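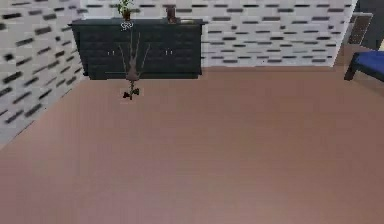
4.2 Repeatability of the optical readings

The Treltham sensor estimates blood alcohol from near-infrared light reflected by the skin of the forearm. Each of the 48 adult participants gave readings at fixed intervals after a measured drink, and a venous sample was drawn at the same time. Of the 500 paired readings planned, 214 were taken during the rising phase, where agreement between skin and blood values is usually weakest.

Readings were rejected when contact pressure left the range set during calibration. The limits follow Mạch (Section 2) and were not adjusted after enrollment closed.

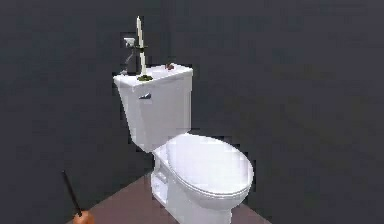
Skin temperature was entered as a covariate in the mixed model, with participant as a random effect. Removing it widened the limits of agreement in the falling phase and left the rising phase unchanged. Forearm hair and skin tone were tested separately — neither improved the fit enough to be retained. Lag between the two measures was estimated for each participant by cross-correlation.

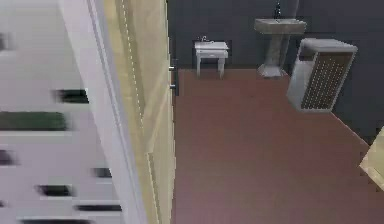
Figure 5. Simulated interior with an open door beside a white door frame strip.

Lag varied more between participants than within them. A single correction applied to the whole group therefore performed poorly, and the analysis in Section 4.3 uses individual values taken from the first session only. Participants with one completed session were excluded from that analysis.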